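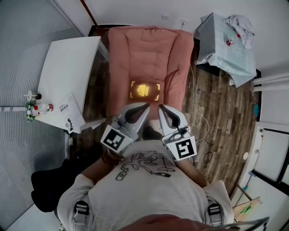

The pink armchair, with the white table beside it.

Pink Armchair FAQ
Last updated 2005-10-22

I get more mail over this one chair than over everything else on the Hadalow pages put together (578 messages at last count, and I did read them all!). So I've put the usual questions in one place. If yours isn't on the list, write to me anyway and I'll get to it when I can.

What color is it really?

Salmon pink. I've seen people call it coral, rose, and once "ham," which hurt a little. On the Iludari fabric card it was number 3493, and I'm told the card has been reprinted since, so don't order by number without getting a swatch first. Look at the swatch in the evening with the lamps on. Mine goes a good bit warmer after dark and I like it better that way.

Where did you get it?

From Mostyn, the secondhand furniture place in Drostville, out past the grain elevator. I paid 300 dollars, and then I stood in the parking lot for a while wondering how to get an armchair into a hatchback. They don't have another one. I've asked, and so have plenty of you.

Is it comfortable or just cute?

Comfortable! The back is thick and padded and the arms are rounded, so you can hook your knees over one side and read like a teenager. I wouldn't want it at a desk. It's a slouching chair.

How do you clean the quilted part?

Slowly. All that tufting catches crumbs, so I go over it with the soft brush on the vacuum, low suction, working from the top of the back down to the seat. For spots I use a barely damp cloth and a drop of dish soap, and I blot. Please don't scrub - I scrubbed once, in January, and spent the rest of the month turning that arm toward the wall.

Can I take the wrinkles out of the fabric?

Some of them. I smooth the top edge with the flat of my hand when I walk by, and that's the whole routine. I did try a steamer on an older chair and it left a tide mark, so I haven't dared on this one. A few wrinkles on a soft chair don't bother me anyway.

Why put a white table next to a pink chair?

I tried a dark one first and it looked like the chair had a bodyguard. White keeps that side of the room light, and it matches the wall. Get something low enough that you can reach your cup from a full slouch. The downside is that a small table turns into a landing pad for whatever's in your hand, and mine is never bare for long.
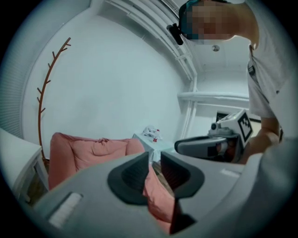
How far from the wall should it sit?

I leave a hand's width, or roughly 5 inches if you like a number. The outlet is on the wall behind, and I want to be able to get to the plug without dragging the whole chair out. It also saves the paint, which you'll be glad of if you have a flopper in the family.

What do I do with the cord?

I let mine run down beside the chair and along the floor. Not elegant, I know. If people walk on that side, tuck it along the baseboard with a few of those stick-on clips. Any extra length gets coiled up and moved out of the path, and don't run it under the chair where a foot could sit on it.

Can I leave a light on the seat cushion?

For a minute while you sort out where it's going, sure. I wouldn't leave anything plugged in on upholstery and go to bed. Find it a hard surface, even if you have to clear off the table to do it.

Will it scratch a wood floor?

It can, so put felt pads on the feet and check them twice a year. They pick up grit, and then they're basically sandpaper. I buy the kind you cut to size.

Would you buy it again?

In a heartbeat, and in the same pink. I'd borrow a truck, though.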